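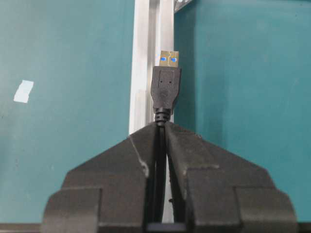 제14장 혈압 측정과 진단: 숫자를 어디까지 믿을 것인가

이 장에서 다루는 것
진료실 혈압과 가정 혈압의 차이. 백의고혈압, 가면고혈압. 측정 오차의 출처. 경계값 근처의 환자를 어떻게 할 것인가. 약은 다음 장. 여기서는 약 이름 안 나옴.

먼저 읽어 둘 것: 제2장의 민감도, 특이도 부분. 안 읽었으면 지금 읽고 올 것. 평균으로의 회귀도 같이. 이 장 절반이 그 얘기다.

들어가며

혈압은 의료에서 가장 많이 재는 숫자 가운데 하나다. 그리고 가장 대충 재는 숫자이기도 하다. 환자가 계단을 올라와서, 외투를 입은 채로, 접수 직원과 얘기하면서, 다리를 꼬고 잰다. 그 값이 차트에 들어간다. 한번 들어가면 잘 안 빠진다. 다음 의사는 그 값을 보고 시작한다.

허소프(Hurthorpe) 코호트 얘기부터. 성인 3912명을 등록했고, 첫 방문 때 진료실에서 혈압을 쟀다. 높게 나온 사람은 집에서 일주일 동안 아침저녁으로 다시 재게 했다. 기록지를 제대로 돌려준 사람이 2061명. 나머지는 중간에 그만뒀거나, 커프가 안 맞았거나, 이사를 갔다. 이 탈락이 결과에 어떤 영향을 줬을지는 연습문제에서 다시 묻는다. 미리 생각해 두면 좋다.

돌아온 기록지를 보면 진료실 값보다 집에서 잰 값이 낮은 경우가 많았다. 놀랄 일은 아니다. 첫 측정이 높았던 사람만 골라서 다시 쟀으니 긴장이 전혀 없었더라도 두 번째 값은 평균 쪽으로 내려오게 돼 있다. 그러니 차이를 전부 흰 가운 탓으로 돌리면 안 된다. 일부는 순전히 통계다. 얼마가 통계이고 얼마가 긴장인지 나누려면 처음에 정상으로 나온 사람들도 다시 재야 한다. 허소프에서는 처음에 그걸 안 했다. 나중에 추가.

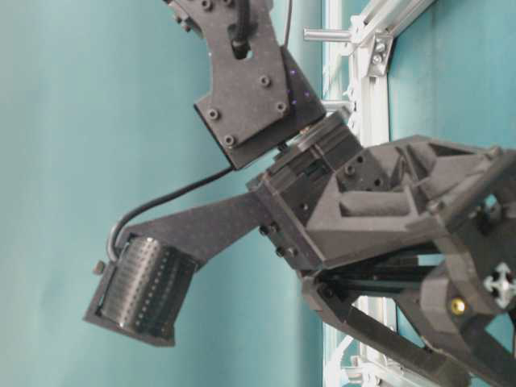 추가 조사를 맡은 사람이 엘레리 자먼(Eleri Jarman)이다. 자먼은 첫 방문에서 정상이던 사람 중 일부를 무작위로 뽑아 똑같은 기록지를 나눠 줬다. 여기서 반대 방향의 문제가 나왔다. 진료실에서는 멀쩡한데 집에서는 높은 사람들. 가면고혈압. 진료실 값만 보는 체계에서는 이 사람들은 아예 보이지 않는다. 환자 본인도 모르고, 증상도 대개 없다.

그럼 모두에게 가정용 혈압계를 주면 되지 않나? 학생들이 매년 하는 질문이다. 간단하지 않다. 자주 재면 높은 값도 자주 나온다. 저녁에 높은 값이 나오면 불안해서 또 잰다. 더 높다. 또 잰다. 결국 제일 높은 값 하나만 적어서 병원에 온다. 반대로 제일 낮은 값만 적는 사람도 있다. 둘 다 기록이 아니라 골라낸 것. 기기의 메모리를 직접 확인할 수 있으면 하는 편이 낫다.

측정 오차의 출처

커프 크기. 작으면 높게 나온다. 팔이 굵은 환자에게 표준 커프를 억지로 감는 일이 흔한데, 이것만으로 진단이 바뀔 수 있다.

팔 높이. 심장보다 낮게 늘어뜨리면 높게 나온다. 책상에 받칠 것.

대화. 말을 하면 올라간다. 재는 쪽이 말을 거는 경우가 더 많다. 묻고 싶은 게 있으면 끝나고 물을 것.

방광. 참고 있으면 올라간다. 의외로 자주 빠뜨린다.

휴식. 앉자마자 재지 않는다. 몇 분은 등을 기대고 발을 바닥에 붙이고 있게 한다. 바쁜 외래에서 제일 먼저 없어지는 단계가 이거다.

끝자리 선호. 수동으로 잴 때 0으로 끝나는 값이 유난히 많다. 재는 사람이 반올림하는것. 경계값 근처에서는 이게 사람을 환자로 만들기도 하고 환자를 정상으로 만들기도 한다.

기기. 손목형은 자세를 더 탄다. 위팔형을 기본으로 하고, 검증된 기종인지 확인한다. 오래 쓴 기기는 점검도. 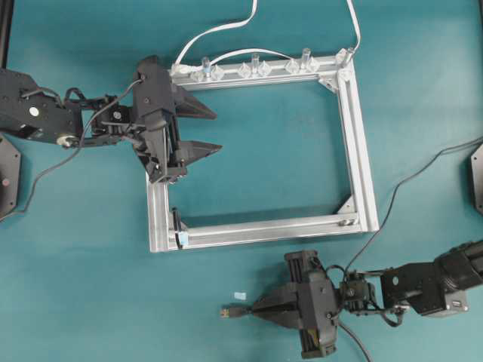

마지막 수정: 3월 (사례 14-2 추가, 용어 정리)

사례 14-2. 펌프리(Pumphrey) 의원

작은 의원이다. 대기실이 좁고 오전이 제일 붐빈다. 나즈와 칼라프(Najwa Khalaf)가 이곳에서 혈압 측정 순서를 바꿨다. 바꾼 것은 별것 없다. 접수 직후에 재던 것을 진료 직전으로 미뤘고, 조용한 구석에 등받이 의자를 놓았고, 두 번 재서 두 값을 모두 적게 했다. 첫 값은 지우지 않는다. 지우면 나중에 비교를 못 한다.

두 번째 값은 대체로 첫 값보다 낮았다. 새로 고혈압 진단을 받는 사람도 줄었다. 그런데 이걸 어떻게 읽을 것인가. 과잉진단이 줄었다고 볼 수도 있고, 치료받아야 할 사람을 놓치기 시작했다고 볼 수도 있다. 진단 수만으로는 구별이 안 된다. 몇 년 뒤 뇌졸중이나 심부전이 어떻게 됐는지를 봐야 하는데 펌프리에는 그 자료가 없다. 규모가 작아서 있다 해도 별 말을 못 했을 것이다.

칼라프 본인도 이 점은 분명히 썼다. 측정이 나아졌다는 것과 환자가 나아졌다는 것은 따로 보여야 한다고. 시험에 나온다는 뜻은 아니고, 그냥 중요하다.

경계값이라는 문제

혈압은 연속적이다. 어느 지점에서 갑자기 위험해지지 않는다. 선을 긋는 것은 사람이고, 선은 여러 번 옮겨졌다. 기준을 조금 낮추면 새로 환자가 되는 사람이 많이 생긴다. 분포 모양이 그렇다. 가운데 쪽이 두꺼우니까. 그런데 새로 들어온 사람들은 원래 위험이 낮은 편이고, 따라서 같은 비율로 위험을 줄여도 한 사람이 얻는 절대적 이득은 작다. 부작용은 그만큼 작아지지 않는다. 어지럼, 낙상, 전해질 이상. 병원 방문이 늘어나는 부담도.

플리스티르베르크(Plistirberg) 토론 자료에서는 참가자에게 같은 효과를 상대위험 감소로 한 번, 절대위험 감소로 한 번 보여 준다. 상대위험으로 봤을 때는 거의 모두가 치료를 권했다. 절대위험으로 바꾸자 의견이 갈렸다. 숫자는 같았는데. 이 자료는 수업 첫 시간에 쓰기 좋다. 미리 답을 알려 주지 말 것.

오해가 없도록. 혈압이 뚜렷하게 높은 사람을 치료하면 이득이 있다. 이건 근거가 튼튼하다. 이 장에서 따지는 것은 경계 근처, 그리고 한 번 재고 내린 진단이다. 지금 약을 먹고 있는 독자가 이 장을 읽고 혼자 끊으면 안 된다. 담당 의사와 상의.

용어

진료실 혈압: 의료기관에서 잰 값.
가정 혈압: 집에서 정해진 방법으로 여러 날 잰 값의 평균.
활동 혈압: 기기를 차고 하루 동안 자동으로 잰 값. 밤에 자는 동안의 값을 볼 수 있다.
백의고혈압: 진료실에서만 높음.
가면고혈압: 진료실 밖에서만 높음.
로무스(Romus) 기록지: 이 책의 실습에서 쓰는 가정 혈압 기록 양식. 부록에 있음. 복사해서 써도 됨.

실습 전 준비

로무스 기록지를 한 장 준비하고 본인 혈압을 아침저녁으로 잰다. 커피 마시기 전. 값은 나온 대로 전부 적는다. 이상하다 싶은 값도 빼지 말고 옆에 메모만 한다. 14.1절의 계산에 이 값을 쓴다. 빼먹은 날은 빈칸으로 둘것, 나중에 채워 넣지 말고.

14.1 한 사람 안에서의 변동

같은 사람의 혈압도 하루 안에서 꽤 움직인다. 보통 자는 동안 내려가고 아침에 오른다. 먼저 기록지의 아침 값과 저녁 값을 따로 모아 평균을 낸다.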